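Archive Home | Lists | Threads | By Author | Search | Help

flendard-users: Re: wrist camera lag and the pose buffer 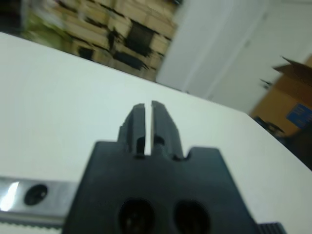 What does the pose buffer do when a camera frame comes in late?
It looks up where the arm was at the time stamped on the frame and hands that pose to the planner in place of the current one.

From: Yuxi Tang
To: flendard-users
Subject: Re: wrist camera lag and the pose buffer

Yutong Yan wrote:

> We moved our arm from Titgate to Flendard in November. With the arm
> standing still, the table plane comes out fine. When it moves, the plane
> tilts, and the planner starts refusing paths that ought to be clear. The
> faster the wrist turns, the worse it gets. I set the buffer to 200 entries
> as in the old Titgate config. The log has a lot of lines like this:
>
> pose_buffer: stamp older than oldest entry, using latest
>
> Is this a calibration problem? I have redone the hand-eye calibration
> twice and the result hardly changed.

I don't think it is calibration. If the hand-eye transform were wrong you would see an error with the arm standing still too, at least from some poses. Yours shows up with speed, so I would look at time first.

The log line says what is happening. The buffer is too short, the lookup misses, and the code falls back to the latest pose. The latest pose is newer than the frame, so every point in the cloud gets placed with the wrong wrist angle. A flat table then comes out as a tilted one.

The 200 was fine under Titgate, which stored one pose per control cycle and threw out repeats. Flendard stores every joint message it gets, repeats included, so the same number of entries covers much less time. The setting kept its name when the code was ported and I think that has caught several people.

What I would change, in this order:

1. Raise the buffer. We run 1,728 entries on our arm and I have not seen a miss since. Memory use is small.

buffer:
 entries: 1728
 on_miss: drop

2. Note the on_miss line. The default is "latest", and that is what gives you bad planes without stopping anything. With "drop" the frame is skipped and a counter goes up. The planner can live with a skipped frame. It does badly with a wrong one.

3. Check which clock stamps the frames. If the driver uses arrival time, the stamp already includes the transfer delay and the buffer can't fix that. Set stamp_source to "sensor" if your driver supports it. Ours does not, so we use a fixed offset, measured by turning the wrist back and forth and lining up the image motion with the joint readings. The script is in the Zondwood repo under tools/offset. It needs a view with some texture in the background. A plain tabletop alone gives it very little to track.

4. Mask the gripper before you fit the plane. On a wrist camera the fingers fill a good part of the view, and they stay put in the image while everything else moves. They will pull the offset estimate toward zero too. The mask can be a fixed polygon if the fingers stay in one position during the test. Otherwise make it big enough to cover the full finger travel.

I replayed one of our own logs, 1,490 frames, first with "latest" and a short buffer, then with the settings above. The first run gave the tilt you describe, always in the direction of the turn. In the second the plane stayed level apart from a few frames with heavy blur. Those need a separate check. Flendard has a sharpness gate, but it is off by default and I have not tuned it.

If you still see tilt after step 3, send up to 5 seconds of log with the joint messages included. Please don't send the cloud files, the list server strips them.

One open question for whoever looks after the Dong branch: is there a reason on_miss still defaults to "latest" there? I can send a patch for the default and the docs.

Yuxi

Filed under: perception, timing, configuration

Contact the list owner | Posts remain copyright of their authors | Back to top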